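The Lapointe Table

Every year in the first week of June, the Lapointe Agricultural Supply Company invited its customers to a lunch, and every year somebody had to do the table. For 14 years the somebody had been Manuela Costa, who believed in grapes.

"A table without grapes is a desk," she told Kobina Lamptey on his first morning. He wrote it down. He was new and wrote everything down, including, that day, the code for the bathroom and the fact that Valter Amundsen did not like to be spoken to before ten.

The crates came out of the storage closet smelling of pencil shavings. Manuela set them on the floor of the showroom and stood over them with her arms folded. She had a theory of crates. You put the dull thing at the bottom and the handsome thing on top, and you let a few leaves go where they wanted, so it looked as if a farmer had just set the whole business down to answer the phone.

"What farmer?" said Kobina.

"Any farmer. A farmer with taste."

Rebecca Fontana came down from accounts to see what was being spent. She did this with all displays, and she had a way of touching a leaf with one finger that made you feel you had paid too much for it.

"Are these real?" she asked.

"Some of them," said Manuela.

"Which?"

Manuela looked her in the eye. "Does it matter, from the buffet?"

It did matter, as it happened, to Evaristo Fabbri. Mr. Fabbri had bought irrigation hose from Lapointe since before Lapointe had a second floor. He grew table grapes on a hillside that faced the wrong way, and he had been a guest at every lunch on record. At the last one he had reached past the cheese, pulled a grape off Manuela's centerpiece, and bitten down on it with confidence. The dentist's bill had gone to Rebecca. She kept a copy in her top drawer and would show it to people.

So this year there was a rule. The rule was on a sheet of paper, typed by Rebecca, and it said that anything within reach of Mr. Fabbri was to be edible or out of reach of Mr. Fabbri.

"That's the same rule twice," said Valter, at 10:05.

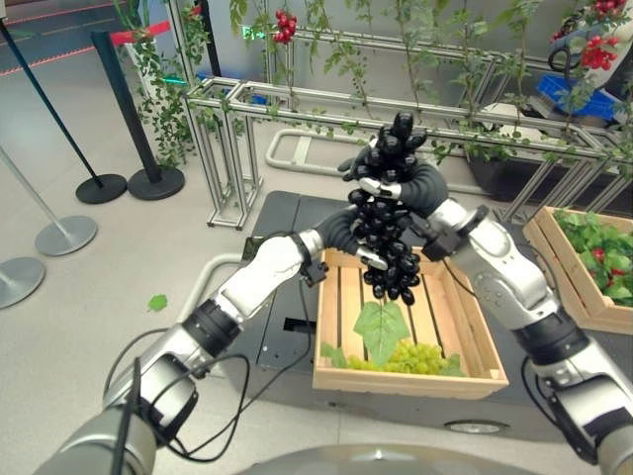

The question of green or purple took up most of the afternoon. Manuela was for purple. Purple looked like money, she said, and green looked like something you were given in a hospital. Valter held that green was more honest. He had opinions about fruit that he had apparently been saving up for years, and they came out all at once, beside the tomatoes, with a good deal of pointing.

"Both," said Kobina.

They turned and looked at him.

"Green underneath," he said, with less certainty. "Purple on top. The dull thing and the handsome thing. You said."

Manuela unfolded her arms. Valter said he would not have called green the dull thing, personally, and went to get a coffee.

The tomatoes gave them no trouble at all. Nobody had ever tried to eat the tomatoes. Rebecca thought this was luck and Manuela thought it was placement.

At 2 the next day the customers arrived, all eight of them, and stood in the showroom with their plates held up against their chests. Mr. Fabbri wore his brown suit. He shook hands with Valter, nodded to Rebecca the way a man nods to someone who has seen his X-rays, and went directly to the grapes.

The room got quiet. Kobina, who had been posted beside the bread, took a small step sideways so that he was between the old man and the crate. Mr. Fabbri took a small step the same way. They did this once more.

"Young man," said Mr. Fabbri, "I only want to look."

He bent down with his hands clasped behind him. He looked for a long time. He looked at the bloom on the berries, or at the place where he felt the bloom ought to be, and at the stems, and he put his head on one side to see how the bunch hung. Four of the other customers had drifted over by then to find out what there was to see.

"Who grew these?" he said.

Manuela opened her mouth. Rebecca looked at the ceiling.

"A farmer," said Kobina. "With taste."

Mr. Fabbri straightened up, one hand on his back. His own grapes, he said, had never once come in that even, not in the best year, and he would like the man's number. He was not too proud to ask. He would bet it was the hose.

"It's the hose," said Valter, who was in sales.

He sold him two hundred yards of it before the coffee. Rebecca wrote up the order herself, at the end of the table, with a leaf stuck to her elbow, and Manuela went around with a plate of real grapes from the supermarket. Mr. Fabbri tried one and put the rest back. He said they weren't a patch on the others.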